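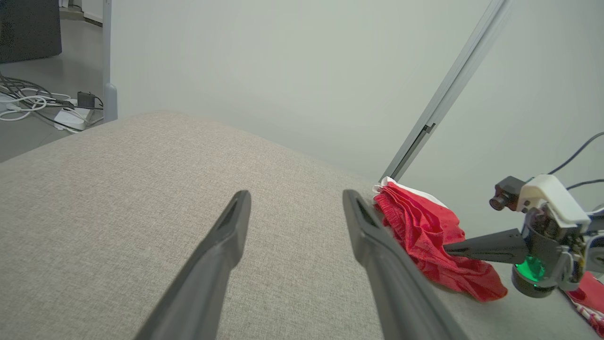
Red cloth on a speckled beige-gray weave.

Dilek Ertürk would like people to stop apologizing to her about their couches.

"They call me and they confess," she says. "They say, I know it's terrible, I know I should have called sooner, we had a dog. I'm an upholsterer. If everybody's couch was fine I would have to get a job."

Ertürk has run Sketora, a two-room upholstery shop in Hodau, for long enough that she has redone some chairs twice. The shop sits between a tire place and a dentist, and smells of steam and old horsehair. On the morning I visited she was pulling staples out of a wingback with a tool she made from a screwdriver, and she kept doing it for most of our conversation. I have left out the parts where she swore at a staple, though it makes the interview a good deal shorter.

The staples are a sore subject. Tacks came out with a tap, she explains, and whoever put them in had to hold each one and think about where it was going. Then the staple gun arrived. "Now a man can put 70 staples in an arm before he notices he's angry," she says. "And somebody has to take out all 70. Guess who."

She learned the trade from Elfriede Voß, who ran the shop before her and who still drops in to look at the corners. Voß did not believe in praise. When Ertürk finished her first full armchair, after what felt to her like a whole winter, Voß sat in it, got up, and turned it over to look at the underside.

"She said, 'The cat will like it.' I was proud of that for years. Then I found out she didn't like cats."

The business has changed, mostly in the direction of beige. Ertürk keeps a wall of sample books, and the ones at eye level run from oatmeal to wet sand. The greens and the good dark blues live up near the ceiling, and she needs a stool to get them. Customers come in, she says, wanting something bold. They talk about a velvet they saw in a hotel. They take home a swatch of mustard and a swatch of plum and prop them on the sofa for a week. Then they come back and order the beige.

I ask whether she tries to talk them out of it.

"I used to. Now I say, which beige? That's a real question. There's a pink one that makes everybody in the room look sick. There's a green one that looks fine until you turn a lamp on. A speckled one, two or three yarns mixed, that's what I'd give to people with children. You can lose half a cracker in it and never know."

Has she any beige in her own house?

"All of it," she says, and goes back to the staples.

Her strongest opinions are about cleaning. Ertürk believes that more furniture is ruined by people trying to save it than by wine. She has seen dish soap, shaving foam, hair spray, toothpaste and, on one dining chair, what she is fairly certain was salad dressing. The rubbing is worse than the product. A spill sits on top for a minute or two, and in that minute a calm person with a dry white cloth could lift most of it out. She has yet to meet the calm person.

"They take whatever's closest. A blue towel, a red napkin. They wet it and they scrub. So now you have the coffee, you have a fuzzy patch, and you have a little bit of red. I can't do anything about that. I can sell you a new cushion cover, and I will, but I'm going to sigh first."

A white cloth, then. Press down, lift, fold to a clean part, press again. Try any cleaner underneath first, somewhere only she will ever see. She says this the way flight attendants say the part about the seat belt.

Recep Karabulut, who has the tire place next door, wanders in during this speech holding two coffees and leaves one on her cutting table, on top of a length of cream linen. She moves it without looking. He has been having his own recliner redone since February. It is in the back room, down to its frame, and he visits it.

"She says it's a question of parts," Karabulut tells me.

"It's a question of you not paying for the parts," Ertürk says.

He considers this fair and goes back to his tires.

Money is where most of her phone calls end. A good reupholstery job can cost more than a new chair, and she doesn't pretend otherwise. She does ask people to pick up one end of what they own. If it comes up easily in one hand, she tells them to enjoy it until it breaks. If they hurt their back, she'll come out and look. The frames she likes best are the ones with mistakes in them, a leg set a hair off, a pencil sum on the inside of a rail. She once opened a settee and found a shopping list that said only "lard" and then, underlined, "lard."

She has also found scissors, teeth (a child's, she hopes), a bus ticket, a love letter with the sensible parts crossed out, and enough small change over the years to keep a jar going by the register. The jar belongs to the customers in theory. Hardly anyone asks. The letter she mailed back to its owners in a plain envelope with the invoice, and the couple paid 60 days late, which she has decided not to read anything into.

I ask about training somebody of her own. There was an apprentice, Rostyslav Hrynyshyn, who was very good and who left to do boat seats on the coast. He sends her pictures of them. White vinyl, mostly, with piping.

"The piping is straight," she says. It takes me a while to understand that this is high praise, and that she got it from Voß along with the sewing machine.

Would she take on another?

"If they can sit still and they're not in love with themselves. And they have to like sweeping." She looks at the floor, where the wingback's staples have spread out in every direction, including under my chair. "You want to start now, there's the broom."

I said I had a train. She asked me what my couch was like. I said I knew it was terrible, and that I should have called sooner.

Sketora takes walk-in customers in the mornings. Furniture should be brought in empty, and owners are asked to check down the sides first. Karabulut's recliner is expected to be ready when it is ready.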